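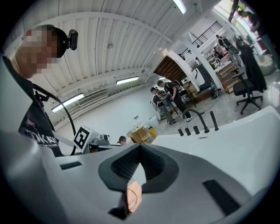 House rules for several people with hand-held grippers in one room?

Posted by Wen-hsiung Shih

Hello all, and thank you to whoever keeps this board going, I have been reading it for months before getting up the nerve to write. I've been asked to put together a one-page set of rules for our gripper sessions at Pokwood and I would love to hear how other groups handle it.

We have a big shared hall with a mezzanine, desks down one side, and household fixtures set out for the tasks. Several people may be carrying grippers while others are at the desks or just walking through. I have read the general robot safety material I could find, and most of it assumes an arm bolted to the floor with a fence around it, which doesn't help me much when the thing is in somebody's hands and that somebody is walking backward toward a bathtub.

My draft has three points so far: keep cables off the walking routes, stay two arm lengths from the next person, and stop when anyone says stop. My manager feels this is too short. I feel it might be the only length people will read! We are aiming for 300 recordings by March, so whatever I write has to be something folks can live with all day long.

Kwan-ho Cheng

Hi Wen-hsiung, and welcome! I think your manager and you are both a little bit right. I looked after the sheet at Utov for a good while, and it grew to 18 rules before we cut it back, and I can tell you people had stopped reading somewhere near the fifth. So keep the page short, but I would add a few things (please forgive the long post, I get carried away on this subject).

Cables first. "Off the walking routes" is fine as a goal, but write down who checks and when. We did it at the start of each session and again after lunch, one named person, initials on the sheet. Anything that has to cross a route gets a flat cover. Floor boxes count as cables too in my book, so mark them with bright tape.

Second, agree on who is the handler and who is the spotter. The spotter carries nothing and watches the floor and the other people. It feels like a waste of a person for the first hour and then everybody gets used to it.
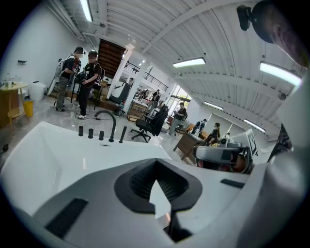

Tub station, with a desk farther back

Third, and this matters most around a tub or a sink: decide before you start whether the water is connected, and put that on the sheet in big letters. If it is connected, no mains-powered box goes on the floor beside it, full stop. Have a proper electrician look over the outlets as well.

Then there is consent, which people forget belongs in the rules at all. Anyone who might be recorded should know it and should have said yes, including the folks at the desks and up on the mezzanine. Write down how long you keep the recordings and who may look at them. And give people breaks. Arms get tired long before anyone admits it, and tired arms drop things.

If it's useful I can type up our old sheet for you, minus the parts that only made sense in our building.

cudlow_266

we just say "look where your walking" and its been fine. 3000 recordings no injuries. dont overthink it

Chow

I'd go with Kwan-ho's list over the one above, with all respect. One small addition from me: keep a notebook by the door for near misses, no names needed, and read it out at the weekly meeting. Ours had the same table leg in it four times before we moved the table. Wen-hsiung, do post your page when it's finished, I'd be glad to borrow from it.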